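Old marker that has sat on a whiteboard for a few weeks doesn't come off with a dry eraser. It breaks up into specks and gray streaks. This method works on most coated boards and takes 20 minutes.

## What you need

- A dry eraser or a clean cotton cloth
- A fresh black whiteboard marker
- A spray bottle of water with a drop of dish soap
- A second cloth for drying

## Steps

1. Move the pencils and papers off the board. Stand the markers you want to keep in a pen holder.
2. Wipe the whole board dry, top to bottom.
3. Look at it from a low angle and find what is left.

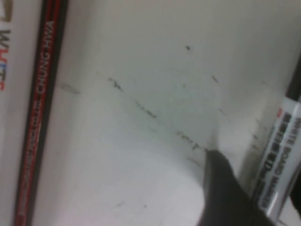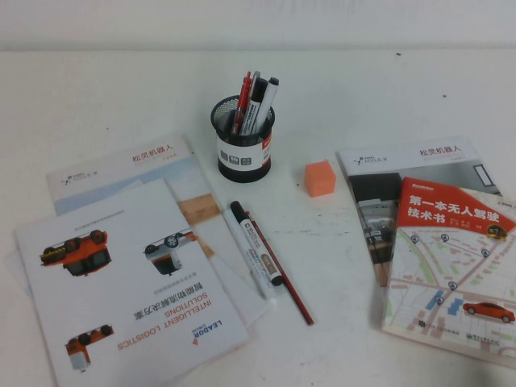 Tímea Gulyás
Office supplies editor, Skurkville

4. Draw over each leftover mark with the fresh marker. Cover it completely. A broken line of smudges should be traced from end to end.
5. Wipe within a few seconds, while the new ink is wet. The old ink lifts with it.
6. Repeat on single dark dots. They often need 2 passes.
7. Spray the cloth, wipe the board, and dry it with the second cloth.

Don't use scouring pads or powder. They scratch the coating, and ink settles in the scratches.

Test each marker on scrap paper before it goes back in the holder. Throw out any that write faint or skip. Store pencils separately if you can, so they don't get used on the board by mistake.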